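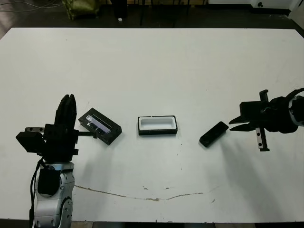

Matched grippers are the wrong default for a two-armed home build

Most hobby designs for a two-armed machine start from symmetry. The builder draws one arm, mirrors it, and fits the same gripper to both ends. The parts list is shorter and the control code can be reused with a sign change. I have built that machine and I no longer recommend it. Two arms working at a table should carry different hands, and the extra work is smaller than it looks.

Consider the ordinary bench job of putting something into a tray. One side has to steady an item or keep it from skating away. The other has to pick a thing up, carry it and let go. These are separate mechanical problems. Steadying wants several points of contact and some tolerance for a poor approach angle. Picking up a flat, dark slab from a flat surface wants two narrow tips that close in a straight line and stop where they are told.

A multi-fingered hand can do the second job, badly. The fingertips follow arcs, so the height of the grip changes as the hand closes. On a thin part, that change is often larger than the part. A parallel jaw has no such trouble, but it is poor at anything that needs a push across a broad face. With one of each on the bench, the planner has an easier choice to make.

The usual objection is maintenance. Inna Didenko, who shares the Rastbridge workshop with me, argues that a matched pair means one set of spares and one calibration routine. She is right about the spares. On calibration I think she overstates the case. Two nominally identical grippers printed and assembled at home are never identical, and code that assumes they are will hide the error until something gets crushed. Our matched pair differed by 2 mm at full close. I spent most of May looking for the fault in the camera mount.

Separate hands force separate calibration files from the first day. That is a nuisance for an afternoon and a benefit afterwards. We now keep an offset table per hand and load it by serial number at start-up — if the number is missing, the arm stays parked.

Cost is the stronger objection. Our parallel jaw came to $98 in parts, including the printed fingers. The multi-fingered hand came to $300, and it needs more cable than I would like. Cable has to be routed with slack at the wrist, or it will pull on the connector at the end of travel. Budget for that before buying a nicer motor.

As a test, Liudmyla Hrytsenko ran the same tray-loading routine 73 times with each arrangement on our Bataineh controller. The mixed pair finished sooner and dropped fewer items, mainly on flat parts. With tall parts there was nearly no difference. It was one routine on one table, and I would not stretch the result further than that.

I would also spend less on the table. A plain white top gives decent contrast for dark parts, and it will get scratched and smudged. Resurfacing it every time it marks is wasted effort. Glossy lids are a harder matter, as they throw highlights back at the camera and upset edge detection. Move the lamp before rewriting the vision code.

If you already own a matched pair, keep one and replace the other when it wears out. Start with the arm that does most of the holding.

Tastura uses cookies to remember your reading preferences. Accept all | Manage settings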